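Britville Automation List
Re: fingers won't close square after pad change
May 9, 2021

A member wrote:
> We have two of the handheld gripper tools and one arm that takes the
> same fingers. After I changed the pads on the second handheld it
> grips fine at the tips but leaves a gap at the back. Screws are tight.
> I have run the zero routine twice. Is this a finger problem or a
> carriage problem, and can I fix it without sending the whole thing
> back to Coslow? We need it for the July run.

It could be either one, but you can find out which in ten minutes without taking the body apart.

First, stop running the zero routine. It only tells the tool where closed is. If the fingers are meeting crooked it will store the crooked position, and then your width readings are off along with everything else. Clear the stored value and leave it cleared until the fingers are right.

Take both fingers off. Wipe the mounting faces on the carriages and on the fingers with a dry cloth, then run a fingernail across them. What I usually find is a crumb of old thread locker sitting near a screw hole. It doesn't take much. A speck at the root of the finger becomes a gap you can see at the pad end, or the other way around, depending on which side of the screw it sits on.

Put the fingers back on with the screws just snug. Close the tool on something flat that you trust. I use a 7 mm ground spacer, but any piece with two parallel faces will do. Hold it closed, then tighten the screws a little at a time, going back and forth between them. If you run one screw all the way down before touching the other, the finger turns with it.

Then open it wide and look at it against a plain surface with even light. I do this on the bench top through the tool's own camera, so I'm judging the same view that gets recorded. The inner faces should look parallel to each other and the two fingers should sit at the same height in the view.
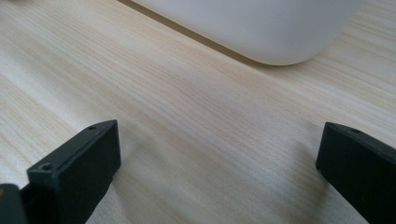

We went through all of that on our Dodard cell and the gap came back within a week, so I would check the carriage before calling it done. With the fingers off, hold each carriage and try to rock it. Ours had play on one side only. The rail screws had backed out under the cover, and no amount of care with the fingers was going to fix it. Tomić, who sold us the rails, told us to replace the screws and not reuse them. It has been fine since.

Agreed on the carriage check, and I should have put it in. If one side rocks and the other doesn't, pull the cover and look at the rail screws before you order anything. If both sides rock the same small amount, that is probably normal play. Ours have it and they grip square.

A few more things on the original question.

The pads. If you bought the glue-on kind, measure the old ones against the new ones before you blame the metal. We had a bag that was thicker at one end. Swap the left and right fingers and close the tool again. If the gap moves with the finger, it's the pad or the finger. If it stays put, it's the carriage.

Thread locker. Use the weak kind, one small drop per screw, and let it cure overnight. The strong kind will hold, but the next person to change the pads will round out the screw heads.

Once everything is square, run the zero routine one time. Then close on the spacer again and compare the reading to the spacer. If it agrees, write down the date and the reading. We keep a sheet taped inside the lid of each case. Our older handheld had 481 hours on it at the last check and has been through two sets of fingers, and the sheet is the only reason I know that.

Since your arm takes the same fingers, do the arm on the same day. If the handheld is square and the arm isn't, the demonstrations you record won't carry over well, and you'll spend a long time looking for the cause in the software. Also check that the fingers on the arm are clocked the same way as on the handheld. Someone here put a set on turned 90 degrees after a cleaning and it ran that way for a whole morning.

I wouldn't send it back to Coslow until you have done the rocking test. If the rail itself is worn, then yes, send it. Take the fingers off first and keep them.

Post back what you find when you swap left and right.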